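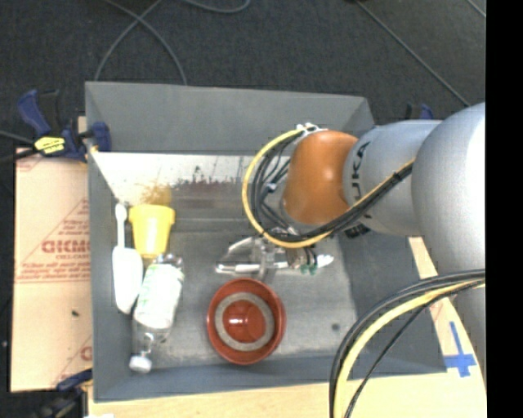
Company > About us > Who we are and how we work

Ultine is a small company which sorts, cleans and passes on household goods. We take kitchen things, bathroom things, garden pots, brushes, bowls, jars and bottles from homes that are being emptied or made smaller, and we find the next place for each of them. We began in January with one rented room and a borrowed van. Today we have a proper workshop, a shelf store and a team of 4 people.

The founder of the company is Hryhorii Symonenko. Before Ultine he worked for many years in house removals, and he saw how often good small things were thrown away at the end of the day. The big furniture had always an owner waiting for it. The contents of the kitchen cupboard did not. A cup, a brush and a bowl are not worth much separately, and a family which must give back the keys by the evening has no time to think about them. Hryhorii wanted to make a service exactly for this last part of the move.

How the work goes

Everything arrives to us mixed. We ask customers not to sort before we come, as it costs them a lot of effort and we have to do it again in any case. At the workshop the goods are put into large open bins, a mixed group of things in each, and from the bin they are taken out one piece at a time. We do not tip a bin out on the table. We tried it in the first weeks and had too many chipped rims.

Each piece is then looked at for three questions. Is it whole? Can it be cleaned? Would we ourselves take it home? If the answer is yes every time, it goes to washing. Pieces with a small fault, for example a worn glaze or a scratched handle, go to a separate shelf with a lower price, and the fault is written on the label. Broken pieces are divided by material and go to recycling.

Brushes are a special subject and customers often ask about them. We keep long-handled brushes only if the head is in good form, and they are washed apart from cups and bowls. Bottles are emptied, rinsed and sorted with their caps. If a bottle still has its label, we leave it on until the contents are known.

Our bins are working tools and they show it. They get scuffs and stains from pots, and we don't replace a bin for its looks. They are washed between one household and the next.

Where the goods go

The biggest part is sold in our shop, which is open to everybody. Some 70 pieces are put out on the shelves each morning, and regular visitors know that the yellow, red and blue ceramics leave first. Another part goes in ready sets to people who are starting a home with very little. Such a set, which we call Pivix, has cups, bowls, a pan, a washing-up brush and a few other daily things. The sets are packed by Arsen Yurchenko, who is also responsible for the store and for the van. If you would like to receive a set or to recommend somebody for it, please write to him directly.

In our first half year we registered 3793 pieces in the store book. We are a little proud of this number, but it also tells us that we must become quicker with glass, where we still have a queue.

The workshop

We are in the old Dmytriv building, on the ground floor, entrance from the yard. The shop is at the front, and the sorting tables are behind it. You are welcome to look at the work if you come during opening hours; please only ask at the counter first. Parking in the yard is possible for loading. School groups can visit after agreement with us by e-mail.

What we don't take

We are sorry that we cannot accept electrical appliances, mattresses, knives without cover, and containers with paint or chemicals. For full house clearances we work together with Taltotport, who take the furniture and leave the small things to us. The smallest collection we make is one box. The largest until now was 400 kilograms from a single cellar, and for this we came twice.

This page was last changed on 7 Aug 2024. If you find a mistake in it, also in the language, we are thankful for a message.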